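News > Local > Wesstead

Wesstead repair room to reopen Thursday with new workbenches

Last updated: Thursday, 7:40 a.m.

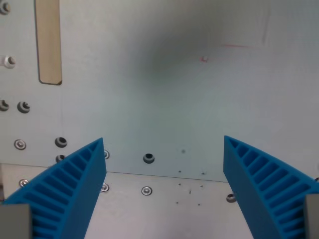 The shared repair room on the ground floor of the old Edamlow building in Wesstead will reopen to members on Thursday evening after being closed for most of March. Work on the benches, the wall panels and the storage along the back wall is finished, and the room passed its electrical check earlier this week.

Doors open at 5:30 p.m. Members can use the room until 9 p.m. on the first night. Regular hours start again the following morning.

The repair room is run by Cladum, a membership group that lends out tools and bench space to people in Wesstead who want to fix things at home but do not have the room or the equipment. It has 418 members, most of them living within a short walk or bus ride of the building. The group has been in the Edamlow building since it moved out of a smaller unit behind the bus depot.

The work was done by Nguyen-Tran, a joinery and fitting firm, at a cost of $3,599. Cladum paid for it out of membership fees and a spring sale of donated tools. The group said it did not take out a loan and does not plan to raise its fees this year.

Members had complained for some time that the old benches were too low and that the tops had become rough enough to scratch anything set down on them. One bench had been out of use since the winter after a leg split. The new ones are higher and are bolted to the floor at both ends. Vises have been moved to the window side, where the light is better in the afternoon, and the outlets now run along the wall at hand height instead of under the bench.

Upright panels will be used for mounting parts and trying out fittings before they go on a finished piece. Members may make pencil or pen marks on the work panels, and the group asks only that anyone drilling a new hole check with the person on duty first. Screws and bolts left in a panel at the end of a session should stay where they are if there is a name tag on them. Anything without a tag will go into the shared hardware drawers when the room is cleaned on Sunday night.

The hardware drawers have been sorted during the closure. Bolts, spacers, washers and wood screws are now stored by size, with metric sizes on the left and inch sizes on the right. Mixed jars that used to stand on the windowsill have been emptied. Wood offcuts are kept in the bin by the door and are free to members. Pieces longer than the bin is tall should be taken to the rack in the hallway.

Some tools are still missing. Cladum lent out 83 items to members before the room closed so that they could carry on with their projects at home, and not all of them have come back. The group is asking for everything to be returned by the end of the first week. Late items will not be charged for this time. Clamps and drill bits are needed most, and the larger of the two sanders is also still out.

Opening night will include a short walk-through of the new layout at 6 p.m. and again at 7:30 p.m. New members have to attend one of these before booking a bench. Existing members do not, but the group recommends it because the main power switch has been moved and the first aid kit is now beside the sink.

Bench bookings can be made in person or by phone during open hours. Each booking is for 2 hours and can be extended if the next slot is free. Members who had a booking canceled by the closure will get first choice of slots for the rest of the month.

The side entrance on the parking lot remains closed while the step is being repaired. Visitors should use the front door and follow the corridor past the stairs. There is a ramp at the front, and the inner door has been widened.

Anyone wishing to join can pick up a form at the desk. Proof of a Wesstead address is required, and members under 16 need to have an adult with them at the bench.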